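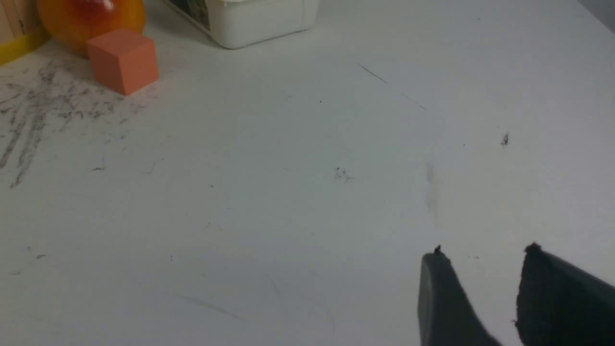
Lo que aprendí lijando la mesa de mi tía

Llevaba meses con ganas de contar esto y siempre se me cruzaba otra cosa (el trabajo, la mudanza, una gripe larguísima), así que hoy me he hecho un café grande y me he sentado a escribir de una vez.

Los que me leéis desde hace tiempo ya sabéis que lo mío con los muebles empezó tarde y sin ningún plan. Yo venía de llevar la contabilidad de una empresa de transportes y lo más parecido a la carpintería que había hecho era apretar los tornillos de una silla coja. Pero mi tía me dejó su mesa de comedor, una Skikulis de nogal con las patas torneadas, y me daba tanta pena verla en el trastero que me apunté a un curso de restauración en Bresville. Eran 9 sesiones, de seis a nueve de la noche, y salía de allí con serrín hasta en las orejas y más contenta que unas pascuas.

La primera lección fue de paciencia, y me costó. Yo quería llegar y barnizar, claro, y me pasé tres tardes enteras quitando capas viejas con la rasqueta, siempre a favor de la veta, porque en cuanto te cruzas deja una marca que luego aparece con el aceite como si la hubieras subrayado. En el taller nos hacían pasar la mano con los ojos cerrados antes de cambiar de lija. Parece una tontería, pero los dedos encuentran bultitos que la vista se salta, y desde entonces lo hago con todo, hasta con las tablas de cortar de la cocina.

Con el acabado dudé muchísimo. Al final me decidí por un aceite duro de Keskinen, en dos manos muy finas, dejando pasar un día entero entre una y otra. Me gasté más de lo que pensaba, pero la madera se quedó con un tono cálido, nada plastificado, y cuando le cae agua la seco y ya está. Si vais a probarlo, ¡trapos que no suelten pelusa, por favor! Yo usé una camiseta vieja y me tocó repasar media mesa.

También os digo que no todo salió redondo. Una de las patas tenía una grieta que encolé con demasiada alegría y el sobrante se quedó ahí, en una línea clara que sigo viendo cada vez que barro. Me han dicho que se puede disimular con cera de color. De momento le he cogido cariño.

Ahora estoy con unas sillas que encontré en un almacén de Livedham, cuatro, con el asiento de rejilla hecho una pena. He comprado ya la fibra y la tengo en casa esperando a que me atreva. Si alguno ha tejido rejilla alguna vez, contadme en los comentarios si es mejor empezar por el centro o por un lado, que he leído las dos cosas y no me aclaro. En junio os enseño cómo van.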